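Learning From the Shine
How a small lab at Brendside taught a robot arm to pick up polished metal by paying attention to its own reflection

December 22, 2022
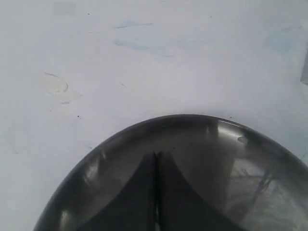 Polished kitchenware has been a sore spot for robot grasping for as long as people have worked on it. A depth sensor throws out light and measures what comes back, and a shiny curved wall sends most of that light somewhere else. The usual result is a hole in the depth map exactly where the object should be. Color cameras do a little better, but they run into a different problem, and a stainless steel bowl on a white surface shows it well. Seen from the wrist, the bowl's rim stands out sharply, while the inside is taken up by two nearly black shapes that rise and meet at a point. Those are the gripper's own fingers, mirrored in the steel. A grasping program that has learned to look for dark, solid shapes can take them for something lying in the bowl and reach for it.

Zaid Ghanem ran into this while working on an unrelated project. His group at the Brendside robotics lab was building a dish-sorting routine for an arm that had to unload mixed trays: plastic cups, ceramic plates, steel bowls, the odd ladle. The plastic and ceramic went fine. The bowls did not. The arm would come down over a bowl, stop, shift sideways and close its fingers on air somewhere above the bottom.

"We assumed the calibration was off," Ghanem says. "We spent a good part of a month on calibration. Then one of the students played back the wrist video next to the grasp predictions, and the predicted grasp point was sitting on the reflection the whole way down. It moved when the gripper moved."

The common fix is to get rid of the shine. Some groups coat metal parts with a matte spray before scanning them. Others put up soft lighting from all sides, or train on computer-generated pictures of shiny objects in the hope that the network will learn to ignore whatever it sees in them. Ghanem's group tried the last of these first. It helped with reflections of the room and hardly at all with reflections of the gripper, which are large, dark and always close to the middle of the view.

The method they ended up with is called Luvgate, and it starts from a simple fact about geometry. A mark on a bowl is fixed to the bowl. When the camera moves a short way to the left, the mark shifts in the video by an amount that depends only on how far away the steel is. A reflection shifts by a different amount, and on a curved surface it also stretches or shrinks. If the robot knows how its own wrist moved, and it always does, it can work out how each patch of the view ought to have shifted if it belonged to a real surface. Patches that break the rule are probably reflections.

So the arm makes a small detour. On its way down to the object it pauses and traces a short curve, 20 millimeters across, taking pictures as it goes. The software compares them and builds a map that scores every patch between "stuck to the surface" and "sliding over it." The grasp planner then sees the ordinary color picture and the sliding map together. The whole detour adds about 7 seconds to a pick, most of it arm motion.

That first part is not entirely new, and the group's report says so. Separating reflections from surfaces by moving the camera is an old idea in computer vision. What the Brendside group added is the second step, where the reflection is put to work.

Of all the things a bowl can reflect, the gripper is the one the robot knows best. It knows the shape of the fingers, how far apart they are and where they are in space. If the fingers show up in the steel bent and widened in a certain way, only certain curves of steel could have done the bending. Luvgate takes the outline of the reflected fingers and searches for the curved surface that would produce it. The answer is an estimate of the inside wall of the bowl, the very area where the depth sensor returns nothing.

"You have a test pattern bolted to the end of the arm," Ghanem says. "It was there before we thought of using it."

The search is kept simple. The program assumes the object is round and smooth and describes its inner wall with a handful of numbers. It guesses, draws the reflection that the guess would give, compares it with what the camera sees and adjusts. A flat-bottomed pan needs one extra number. A ladle needs the handle masked out first. Anything with corners is beyond it for now.

To measure how well the method worked, the group ran 1261 grasps in September, using kitchen items bought from ordinary stores and one commercial set of mixing bowls made by Flodetti. Each item was placed at a random spot under the arm, and every placement was tried by the plain color-camera planner and by Luvgate. A grasp counted as good if the object was lifted, held and put down again without slipping. Out of all the Luvgate runs, 141 failed. The plain planner failed on more than a third of its runs, and on the deepest bowls it failed more often than it succeeded.

The failures that remained fall into a few groups. Small, deep bowls were the worst, mainly when the fingers came so close that their reflection filled the whole interior and left no outline to work from. Brushed steel was also hard. It blurs the reflection enough to spoil the fit but still confuses the depth sensor. And a number of runs were lost when a strong overhead highlight fell across the tips of the reflected fingers and cut the shape in two.

Lighting was left alone on purpose. The lab has ceiling panels and a row of windows, and the tests ran at all hours. The work surface was not specially cleaned either. Stray specks and smears of color turned out to be useful, since a plain white table gives the software very little to hold on to when it checks how far things have shifted. A few stains gave it fixed points.

Outside the lab, the first interest has come from Chamoun, a company that builds tray-handling equipment for hospital kitchens. Its engineers visited in the fall and brought their own steel basins. According to Ghanem, the visit went well up to the point where the basins were stacked. With one basin nested in another, the program found a curve that fit the upper one and had no opinion on where the lower one began, and the arm picked up both.

Stacked items are next on the list. So is speed. A detour of several seconds is fine in a lab and far too slow for a kitchen line, and the group is testing whether the pictures can be taken during the normal approach, with no pause at all. Early runs suggest that they can if the arm comes in at a slant. Coming straight down, the reflection stays nearly centered and there is too little sliding to measure.

There is also the matter of the fingers themselves. Dark fingers show up well in bright steel, but in a dim bowl they can melt into the other shadows. One student has proposed putting a thin pale stripe down each finger to give the program a line to follow. Ghanem likes the idea but wants to see how far the bare fingers can go first. The group plans to release the grasp recordings along with the code once the labels have been checked by hand, a job that is still under way.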